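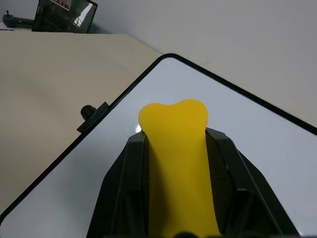 Todwood Stage Trivia Console, Model 2

The Todwood console runs musical theater quiz nights from a single unit. It stores the question bank, plays the audio cues, keeps team scores and sends the current question to a projector or house screen. Designed for theater lobbies, school drama departments and community halls.

Question bank

The unit ships with 2000 questions on stage and film musicals. Each question is tagged by decade, composer, lyricist, show and difficulty. A host can build a round from any mix of tags or let the console draw one at random. Questions used in the last two sessions are held back from a random draw unless the host clears the history.

The bank was compiled by Mitali Navaratnam and checked against printed programs and cast recordings by Minoru Kubo. Corrections are issued each June as a download. Corrections do not overwrite questions written by the owner.

Up to 500 questions of your own can be added. Text is entered on a computer and copied over by USB. Accented characters are supported. Question length is limited to what fits on one screen at the selected type size; longer entries are flagged on import and must be split or shortened.

Audio

Overture and song-clip rounds play through the built-in speaker or the balanced line output. The built-in speaker is adequate for a rehearsal room. For a lobby or hall, use the line output with the house system. Clip level is matched across the bank, so the host should not need to ride the volume between questions.

Clips you add yourself are not level-matched. Licensing of added clips is the responsibility of the owner.

Answer pads

Todwood pads connect by cable. Kidix wireless pads also work with this model after pairing from the Setup menu. Wired and wireless pads cannot be used in the same session. Pads are sold separately.

Scoring

Modes are first-to-buzz, all-play and written. In written mode the host enters marks by hand at the end of each round. Tied teams can be sent to a closing-number tiebreak, in which a clip plays from its final bar backward one phrase at a time.

In the box

Console
Power supply
HDMI cable
USB drive with import template
Printed host guide

Options

Hrytsenko padded carry case
Pranis desk stand, tilting
Spare power supply

Compatibility note

Question files saved on the Model 1 must be converted before import. The converter is on the supplied USB drive. Round layouts and score histories from the Model 1 do not carry over.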